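Ristero Home Notes
Apr 15, 2026

1/ I've been meaning to write up the utensil stand, because three people asked about it after my drawer post in March. It's a thread about ladles. Mute as needed.

2/ Background: our kitchen in Rakdale has one wide drawer, and until last month every long-handled tool lived in it. The ladle was the problem. It would turn sideways and the drawer would open two inches and stop. I was reaching in with a butter knife to push it flat.

3/ I tried a crock first. A crock is fine for wooden spoons. A ladle in a crock leans out over the counter and tips anything lighter than stoneware. I had a Negi crock, the small one, and it went over twice.

4/ Then a wall rail. Our backsplash is old tile and I didn't want to drill it. The stick-on rail held for 13 days.

5/ So, a stand. One pole, a disc near the top, hooks on the rim of the disc. You hang things by the end of the handle and they stay where you can see them.

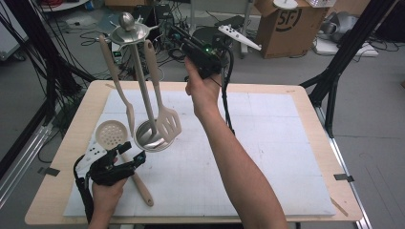 Ladle, spoon and slotted turner up, skimmer still on the board.

6/ The order I hang things in matters more than I expected. Ladle first. It's the heaviest thing on there and the bowl takes up the most room down low, so everything else has to fit around it.

7/ After that, flat things. A slotted turner is wide but thin, so it can go next to the ladle without the two heads fighting. Spoon on the other side of the ladle. Skimmer last.

8/ Skimmers are awkward. The head is as wide as the ladle bowl and it's on a long handle, so it swings when you hook it. Hold it partway down the handle, get the end over the hook, then let it settle before you let go. If you hold it by the very end it will knock into whatever is next to it.

9/ Someone asked if the disc should turn. Mine at home does. It's nice for the first week and then you stop using it, because you always put the stand back facing the same way. I wouldn't pay extra for it.

10/ Someone else asked about the weight of the base. I put mine on the kitchen scale with nothing hanging on it: 964 grams. That's enough for four or five tools if you spread them out. With the ladle and one other heavy thing on the same side it rocks when you pull something off.

11/ Put the stand on something flat. On our counter there's a seam between the two slabs, and if the base sits across it you get a small wobble. Moving it three inches to the left fixed that.

12/ What goes on the stand and what doesn't:
Ladle – yes
Slotted turner – yes
Big spoon – yes
Skimmer – yes
Spatula – yes, if there's a hook left
Whisk – no, takes up two spaces
Tongs – no, they open
Potato masher – drawer, we use it at Thanksgiving 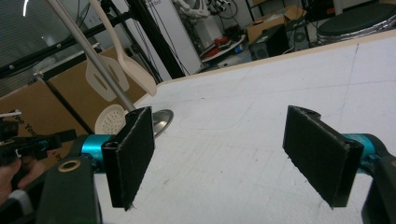 Steel ladle in among the beige ones. The handles crowd each other a bit.

13/ On mixing materials. I like a steel ladle and I like softer tools for anything that touches a nonstick pan. They hang together fine. The only thing to check is the hole at the end of each handle. Some are big and round, some are a narrow slot, and a narrow slot on a thick hook is annoying every single time.

14/ If a handle has no hole at all, a loop of kitchen twine works. It looks a little rough. Replace it when it gets greasy.

15/ Crowding: if handles cross, take one thing off. I had six tools on mine for a while and every time I wanted the turner I got the turner and the spoon. Four is comfortable.

16/ Cleaning. Tools on a stand near the stove pick up a film even if you never use them. I wash whatever's hanging there once a week along with the disc, which catches more dust than you'd think. Dry the hooks with a towel or they spot.

17/ The drawer, meanwhile, opens all the way. It now holds the tongs, the masher, the whisk and a Grudance peeler I thought I'd lost.

18/ A few of you wanted a full kitchen inventory after the last thread. That one got 3,384 views and most of the replies were about my can opener, so I'm going to do small tools next. Peelers, openers, measuring spoons.

19/ If you have a stand that holds a whisk without giving up two hooks, post a picture under this one. I'd like to see how it's done.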